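Ticket 651: Sync keeps making "conflict" copies of files that haven't changed
Product: Lunent Folder Sync
Opened by: Yaqin Mao
Status: Solved

Hi all, I've been going in circles with this one so I'm going to write down everything I've tried, sorry in advance for the length!

I keep my work folder on two computers, a desktop at the office and a laptop at home, and Lunent syncs both of them to a little network drive called Jolwood (my brother-in-law named it, don't ask). It worked fine all summer. Then in late August I started getting files with "(conflict)" stuck on the end of the name. First it was one or two, then a whole bunch, and when I counted last night there were 41 in one folder. I opened a pile of them side by side with the originals and they're the same! Same size, same text, same everything.

What I've tried so far:

Restarted both computers and the network drive. No change.

Deleted all the conflict copies by hand and ran a sync from the desktop. Looked clean. Ran a sync from the laptop and 14 of them came right back.

Checked the clocks on both machines, because I read in an older thread that this can cause trouble. They match to the second.

Removed Lunent from the laptop, put it back, let it scan the whole folder again (this took most of an evening). Same thing.

Is there some setting I'm missing? I'd rather not start over with an empty folder if I can help it.

Yaqin Mao

Reply from Chunhua Xu, Lunent support

Hi Yaqin, thanks for all the detail, that saves us a round of emails. Can you tell me whether the conflict files have anything in common? Same file type, same subfolder, accented letters or odd characters in the names? Please also turn on the long log (Settings, then Logs, then Detailed), run one sync from the laptop and attach the file it makes.

Reply from Yaqin Mao

OK so I went through them with a cup of tea and yes, there is a pattern! Nearly all of them are in the folder called Loltitz, that's a client, and they all have names with both capitals and small letters, like "Invoice Final.doc". The ones with plain lower case names seem to be left alone. I never would have looked at that.

Log is attached. It's huge. I searched it for the word "conflict" and there's a line just before each one that says "name differs, case only", and then it makes the copy.

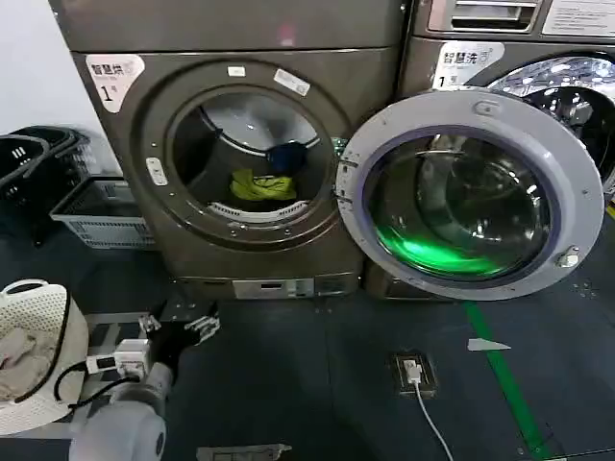

I also remembered that I renamed a lot of files in that folder in August, on the laptop, mostly to tidy up the capitals (I had "invoice final" and "INVOICE FINAL" and it was driving me nuts). Could that be it? It feels too silly to be the cause, but the timing fits.

Reply from Chunhua Xu, Lunent support

Not silly at all, I think you've found it. Windows treats "invoice final.doc" and "Invoice Final.doc" as the same file. Your network drive treats them as two. So when you changed the capitals on the laptop, the drive got the new name and kept the old one too. Each time Lunent looks, it finds two files on the drive where Windows can only hold one, and it saves the second as a conflict so nothing gets lost.

Please try this, in this order:

Pause Lunent on both computers.
Make a backup of the Loltitz folder somewhere outside the synced area.
Open the drive through its own web page, not through Windows, and look in Loltitz. You should see the doubles there.
Compare each pair, keep the one you want and delete the other, along with the conflict copies.
Delete the conflict copies from both computers as well.
In Lunent, go to Settings, then Names, and tick "Ignore upper and lower case" on both computers.
Start the desktop first, wait for it to finish, then start the laptop.

My colleague Baoshan Duan read your log too and agrees about the cause. He asks that you don't skip the pause, or the laptop will put the old names back while you're working.

Reply from Yaqin Mao

You were both right, the doubles were sitting there plain as day on the drive's web page. I'd only ever looked at it through Windows, so I only ever saw one of each!

I did hit one snag. On the laptop the "Ignore upper and lower case" box was gray and I couldn't tick it. I had to quit Lunent all the way from the little icon by the clock and open it again, and then it let me. Might be worth adding to the help page.

I've run it back and forth between the two machines all afternoon, renamed a test file from small letters to capitals and back, and I haven't had a single new conflict file. Happy for you to close this. Thanks so much, Chunhua, and please thank Baoshan for me too!

Reply from Chunhua Xu, Lunent support

Great news. I've passed the gray box on to Jinfeng Wei, who looks after the settings screens. Closing this on 30 September 2024. If the copies return, reply to this ticket and it will open again.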